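The Waiting Room Is Full of Questionnaires

My mother-in-law had her gallbladder out in June, and since then she has been asked how it went by more people than came to her wedding. The hospital wanted to know. The surgeon's office wanted to know. A company called Plestell, which neither of us had heard of, wanted to know on behalf of the hospital, by text, at 7 a.m., and again at supper. Would she recommend her gallbladder removal to a friend or family member? On a scale of zero to ten?

She put down seven. She is a retired bookkeeper and does not give tens. A young man then telephoned to ask what they could have done to earn the other three points.

I have been skeptical of the satisfaction survey for a long time, mostly in the harmless places where it lives, such as the bottom of a hardware store receipt. I can ignore it there. What bothers me is how comfortably it has settled into medicine, where the person filling it out was often asleep for the part that mattered.

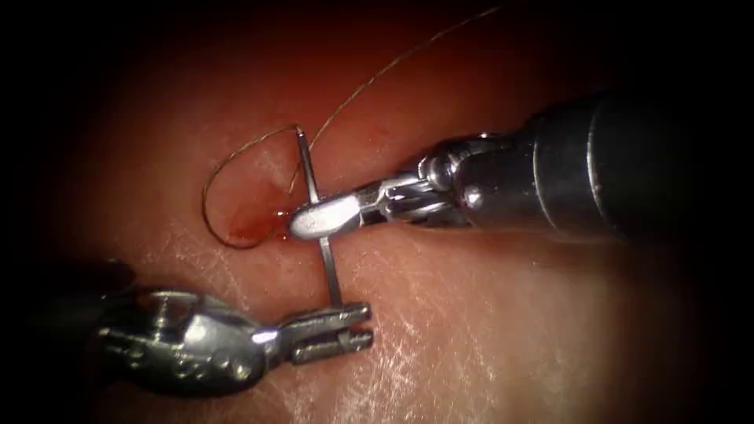
Needle and suture at the tissue. The patient survey has no question about this part.

Think about what a patient can judge. She can say whether the parking was bad, whether the nurse was kind, whether the Jell-O came when it was supposed to. Those things count for something. I would never tell a frightened person that kindness is a frill. But my mother-in-law has no idea whether her stitching was excellent or merely fine, and neither do I, and neither does the young man on the phone. She gave a seven to an event she did not attend.

The defenders have an answer ready. Marion MacLeish, who ran patient relations at a mid-sized hospital for years and has argued with me about this over many dinners, says the survey was never meant to measure surgery. It measures experience, and experience was ignored for decades by men who didn't look up from their charts. She is right about the men. I had one of them for my knee.

My trouble is with what happens to the number afterward. It goes up on a screen in a hallway. It goes into a bonus. Somebody buys a software package (Marion's hospital bought one called Lallus, and she still says the name the way you'd mention a bad tenant) and the package turns 400 grumpy, grateful, half-medicated people into one decimal. Once that decimal exists, it gets managed. The staff are given a script with the word "always" in it, because "always" is the top box on the form. "We always want you to be comfortable." I heard that sentence four times in one afternoon, and by the fourth I was less comfortable.

And who answers? The last time I pressed Marion on it, she said they had sent out 233 forms for one ward and were pleased to get around 200 questions' worth of comments back, most of them from the same handful of people. I have met those people. I may be one of them. We are not a sample of anything except those with time and a grudge.

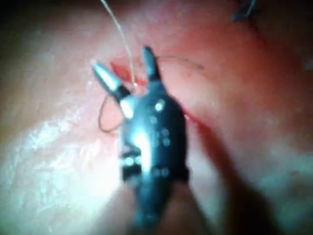 There is also the matter of what the asking does to the person being asked. My friend Vasiliki Kourkoulas teaches high school chemistry and gets rated by her students twice a year. She told me she doesn't mind a bad rating nearly as much as she minds the way the kids have started talking, as though they were reviewing a toaster. A class is something you take part in. So is getting well. My mother-in-law was told to walk the hallway every few hours and she mostly didn't, and there was no box on the form where she could take a couple of points off herself.

I don't want the surveys abolished. I would settle for fewer, shorter ones, written by someone who has been sick. Ask three things. Did anyone explain what was going to happen? Did anyone come when you called? Is there something we should know? Leave a blank space after the last one and pay a human being to read it. Keep the answers away from the bonus.

As for how well the operation itself was done, let the people who can tell be the ones to say so, and make them say it in public, in language I can follow. Most hospitals I've dealt with would sooner send me another text.

Plestell wrote again last week, by the way. They would like to know how she felt about the phone call.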